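3.2 Shared work surfaces and storage habits

The second part of the study looked at how people in small shared workshops put things away when the surface they use belongs to everyone. We visited 19 workshops in and near Tudgate in June and asked members to fill out a short form each time they finished a task. The form had 2 questions: where the item was kept before use, and where it was left afterward. In all, 334 forms were returned. Three were blank and were dropped.

Earlier work by Riihimäki treated the table and the shelf as separate places. We found this hard to apply. Many members kept small parts on the table itself, usually along the far side, and counted them as stored. Others marked the same spot as "left out." We therefore added a third category, surface storage, and recoded the forms by hand.
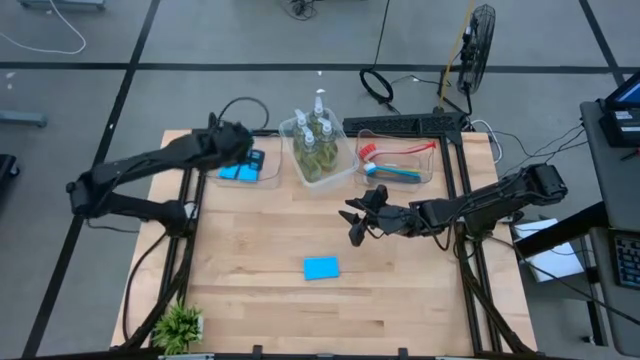
Figure 4. Work table with clear plastic bins along the back edge.

Surface storage was most common where members worked in short sessions. At the Kindley site, members said that walking to a cabinet took longer than the task. At Pelkonen, where sessions ran most of the evening, cabinets were used more — although several members admitted that they emptied them onto the table at the start and refilled them at the end.

Labels had less effect than we expected. Loan Hồ, who did the second round of coding, noted that unlabeled containers were returned to the right place nearly as often as labeled ones when the contents could be seen from outside. We did not test this directly, and the Plandis forms are too few to compare.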